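Ticket 516 - Gredeck hand, ring finger drops out during grasp
Project: Natik (student care-robot team)
Status: open
Dec 7, 2020

Okay, picking this up again from my last note. The ring finger on the Gredeck hand still quits partway through a close. The other fingers keep going and the log just fills up with error 263, then everything locks until I power cycle.

Tried so far:
- reflashed the finger board, no change
- swapped in the spare cable from the Erdem kit, got 3 clean closes and then the same error
- dropped the grip speed by half, which helps a bit (or I want it to!)

I ran the hand by itself on the bench and it was fine all evening, so I'm leaning toward something that only happens once the arm is moving. Golov firmware is the same on both setups, I checked.

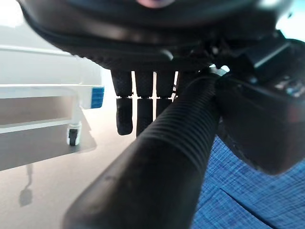 My next suspect is the wiring between the wrist and the fingers. It only has to tug a little in one pose and we lose the signal for a moment, and that would fit the bench runs going fine. There's a thin dark cable running straight down beside the fingers, so I want to tape that one back and rerun the bed rail reach before anybody orders parts. Please don't reflash anything in the meantime - I need the settings as they are.

Will add the 2 new logs after the rerun.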